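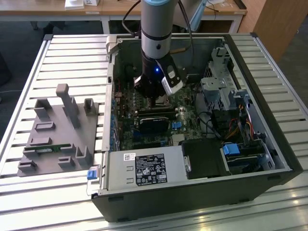
Budgeting for the Second Cell

The arm is the easy line on the purchase order. It has a part number, a list price and a lead time, and the finance department knows what to do with all three. Velimir Delić, who plans equipment for the Rerkum refurbishing plant in Ancombe, spends most of his budget meetings on the lines underneath it.

Rerkum takes in retired office desktops, tests them, swaps parts and sells them on. Memory is the part handled most often. The plant bought its first robot cell to work on open towers lying on their side, and is now pricing a second. The request goes to the board in November.

Delić's first budget treated the cell as an arm, a gripper, a camera and a table. Fixtures were entered as sundries. By the end of the first year they had become their own cost center. Every case model puts the board, the drive cage and the power supply in a slightly different place, and a module waiting to be installed has to sit where the arm expects it. The plant prints its own plates, with blocks and slots to hold loose parts beside the case. Printing is cheap. The hours spent drawing, checking and redrawing a plate are not, and they belong in the capital request, not in somebody's overtime.

"I now allow 10 plate revisions per case family," Delić says. "If we use fewer, I give the money back."

The table is the second underrated item. Rerkum chose slotted aluminum extrusion over a drilled steel plate. It costs more by area and is less stiff, but fixtures can be moved along the slots without a machine shop. For a plant that changes models often, Delić considers the difference paid for. A line that runs one product for years should price the steel.

Cabling comes third. The wrist carries both a camera and a gripper, and their leads have to follow the arm through its full reach without dragging across an open board. The plant holds two spare sets of every external cable. Drevel, the integrator on the first cell, had quoted none. Cables flex, and a stopped cell costs the same per hour whatever has failed.

Software is quoted per cell, support per year. Delić asks bidders to separate the two and to state what happens to the price when a third cell is added. Mfinanga, the other bidder this time, answered in one page. Drevel sent a range.

Integration hours remain the hardest figure to defend. The first cell was quoted at 80 percent of the hours it finally took, with most of the overrun in vision setup. Dark parts inside a dark case need careful lighting, and the trials should be run on real stock with the power cables left in. The new request carries 1608 hours, commissioning and operator training included, and no separate contingency line.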